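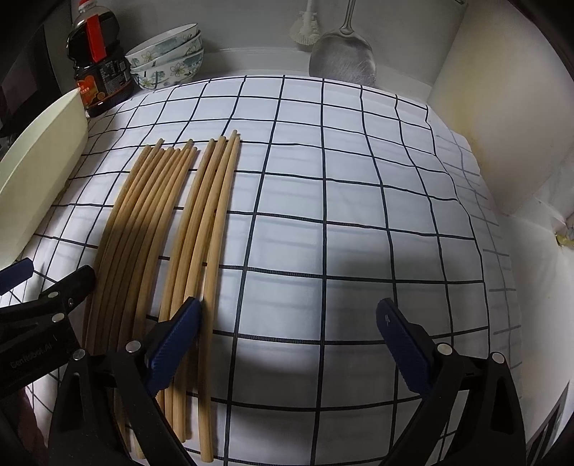 4.2 Chopsticks on a checked cloth

Figure 3. Pale wooden chopsticks on the white and navy cloth, in two loose groups, with the cream oval dish at the upper left.

I'll admit this is the part of the study I had the most fun with. Setting a table sounds like a small thing until you watch a lot of people do it, and then you start seeing that hardly any two of them agree on what "set" means. Plates go where plates go. Chopsticks are another matter, and they ended up taking more of our time than all the bowls and cups put together.

We took the chopsticks from the Plerden kitchen list, the same one we used for the spoons in 4.1. They're plain, long, and made of light wood, with thin rounded tips and thicker ends. I liked them for this because there's no paint or pattern to tell you which stick goes with which. Any two make a pair (my own drawer at home is nothing like this, and I lose a good bit of every March cleaning trying to match the things up).

The starting layout matters a lot. In Figure 3 the sticks lie more or less side by side, but the bigger group on the left fans out a little and there's only a narrow gap before the smaller one. We wanted exactly that sort of start. A tight bundle is easy to think of as one object, and a wild heap makes people sigh and sweep everything together before they begin. A loose group sits somewhere in the middle — you can pick from it, or you can straighten it first, and both choices seem reasonable when you're the one standing there.

Across the table-setting sessions we logged 882 layouts, and 300 of those used the checked cloth. The rest were on the plain Citum mat described in Section 3. I had expected the cloth to be mere decoration, and I was wrong about that. Given a grid, people use it! They line a stick up with a dark line, step back, then nudge the next one to match. On the plain mat they lined things up with the table edge, or with the nearest dish, or with nothing much.

The cloth has its downsides. Thin sticks throw thin shadows, and on a busy check those shadows are easy to mix up with the pattern when you're going back through the pictures. Our first set of labels had to be redone for this reason, using the Zustix labeling sheet with a separate column for "tip visible." It was slow work, but the second set agreed much better, and I'd add that column from day one if I were starting over.

Dishes raised a smaller question. A cream oval dish like the one in the figure can lie flat or stand on its edge, and we counted those as two different layouts even when every chopstick was in the same place. The Çınar kitchen notes treat a dish on edge as "put away," and we kept their wording in the labels, though I still go back and forth on it. A leaning dish on a half-set table looks to me like something that's about to be used. Section 4.3 takes up the bowls, where the same trouble comes back with stacking.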